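Sisay two-arm bench unit: what it's like on our kitting line

I run the packing room at Grudow, and I've shared a bench with the Sisay since November. It does the fiddly part of our kits, the small hand tools and desk bits that used to go round the table from one pair of hands to the next – and my shoulders are very glad of it!

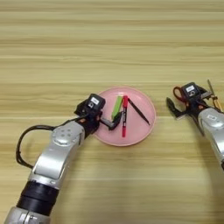 We bought ours through Cukell, who list it as part no. 2481. It came with both arms, both grippers and the cabling, and Bindu Varghese had it bolted down before lunch. I wanted to hate it (I'd been packing by hand for years) and I lasted maybe a morning.
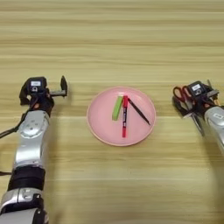 Reading time: 2 min

Jobs did change. Indira used to sort all day, and now she sets up the trays, checks the finished kits and decides what the arms try next. She went up a pay grade for it too, which I pushed for. On a good shift we get more than 300 kits out, and people go home less sore.

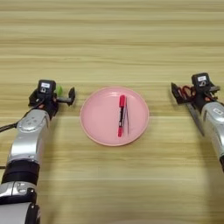 Do I need a programmer on site?
Most of our crew learned the basics in 30 minutes with the hand controls, and we call Cukell for anything deeper.

I'd start with a short list of items and add to it slowly. We began with 8 and kept the awkward ones for later.
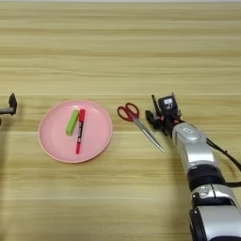
Scissors were the item I worried about most. Two loops, a long pair of blades, and no obvious place to grab. I like them laid out the way they are on the bench there, flat on the wood with the blades closed and a bit of space between them and the pink plate. Subbarao still keeps a spare pair in his apron – old habits.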